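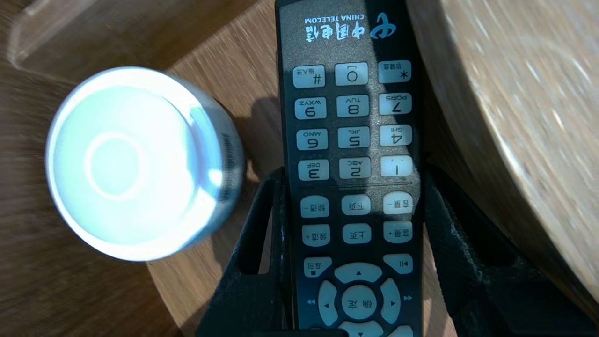 15th April
Mwanaisha Okoth, Residential Services

Section 7. Preparing a Long-Stay Room

7.1 Scope

This section applies to all furnished rooms at Plevberg House that are let for longer than one month. It replaces the room preparation notes issued last September. Short-stay rooms in the Koech wing are dealt with separately and must not be set up from these instructions.

Preparation is to be finished by the evening before the resident arrives. Where the previous resident has reported a fault, the repair must be signed off before any of the steps below are begun.

7.2 Opening the room

1. Collect the room key and the blank room record from the duty office. Write the room number on the record before leaving the desk.

2. Open the window to its first stop and leave it open while work is carried out. In wet weather, use the upper vent only.

3. Turn on the electricity at the room switchboard, beside the entrance. Press the test button on the safety switch. The switch should drop at once. Reset it and enter the result on the record.

CAUTION: If the safety switch does not drop when tested, turn off the supply, lock the room and inform the duty office. Do not repeat the test.

4. Run the cold and hot taps in the washbasin and the shower for two minutes each. Rooms left unlet for more than 7 days require the longer flushing procedure given in Section 9.

5. Turn the heating dial to 3. Check after half an hour that the radiator is warm along its full length. A radiator that is warm only at the bottom should be bled by maintenance staff.

Note: Residents may change the heating setting as they wish. The dial is set to 3 for arrival only.

7.3 Bed and linen

1. Inspect the mattress on both sides. Turn it if the label at the foot shows that a turn is due, and initial the label.

2. Fit the mattress cover, followed by the bottom sheet. Place the remaining linen, folded, at the foot of the bed. Long-stay residents make up their own beds.

3. Leave 2 spare blankets on the wardrobe shelf. Blankets with worn edges are to be returned to the linen store and not reissued.

7.4 Furniture and fittings

1. Check that the wardrobe doors close without being lifted. Loose hinges may be tightened by hand with the screwdriver supplied in the preparation kit. Power tools are not to be used on room furniture.

2. Open every drawer in the room to its full extent, wipe the inside and look along the runners for loose screws. Anything left behind by a previous resident is to be bagged, labelled and taken to the duty office.

3. Test all lamps. Replace failed bulbs with the same type and rating.

4. Lift the telephone receiver and listen for the dialling tone. Call the duty office on extension 1435 and ask the officer to ring back, so that the bell may be heard. Straighten the cord if it has become twisted.

5. Switch the television on and off with the remote control. Change the batteries if the response is slow. Used batteries go in the collection box at the duty office, never in the room bin.

CAUTION: Keep fingers clear of the runners when closing a heavy drawer. Do not pull a drawer past its stop.
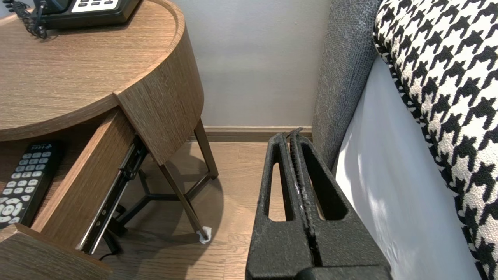
7.5 Completing the room record

1. Enter the electricity and water meter readings. Write the figures exactly as shown, including any leading noughts.

2. List any mark or damage that does not need repair before arrival. The resident will be asked to sign against this list, and vague wording such as "general wear" is not accepted.

3. Close the window, lock the room and return the key with the signed record to the duty office.

The duty officer will keep the top copy and place the second copy in the arrival folder. Questions on this section should be sent to Yoshinori Kudo. Requests for replacement furniture are handled by Mitsuko Morikawa and must be made on the yellow form.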